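From: Hryhorii Yatsenko
To: rutstead-inquiry-watch
Subject: Re: [inquiry-watch] Redactions in second disclosure tranche

Replying on-list as the same point was raised twice off-list.
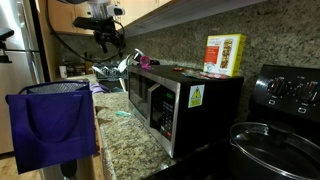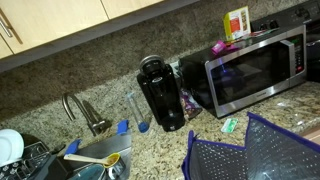
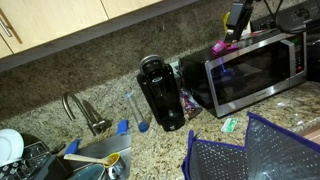

Granite counter and backsplash throughout.

On the disclosure:

> The commission's index lists 1,496 documents in tranche two but
> the download has fewer. Are the missing ones withheld under
> cabinet confidence, or were they never uploaded? Oyewole's
> counsel seems to assume the former.
>
> Also, does the ruling on the Esine minutes apply to the drafts?

Neither, for the most part. I compared the index against the file names last night. There are 76 index entries with no corresponding PDF. Of those, 19 carry a confidence code in column F and are properly withheld. The remainder are duplicates of tranche one records which kept their old numbers. The index was regenerated and the files were not renamed. If you search by the original control number you will find them in the May folder.

Oyewole's written submission cites the total of 76 as withheld. That is an error and I expect commission counsel will correct it when the application is heard. It does not affect the argument on the 19.

On the Esine minutes: the ruling covers "records of decision" only. Paragraph 21 leaves drafts and officials' handwritten notes to a later application. The minister's office has taken the position that a draft circulated to cabinet is itself a record of decision. The commissioner has not ruled on this. Until that happens the drafts stay in the sealed annex and shouldn't be quoted on this list, including from the version that was briefly on the Rutstead council site.

Two housekeeping items. The transcript page numbering restarts after the morning break, so please cite session and page. The webcast delay is now up to 21 minutes, which will explain why the live notes and the video don't line up.

A corrected concordance (CSV, tab-delimited in spite of the extension) is in the list archive under "tranche2". Send corrections to me directly.

H. Yatsenko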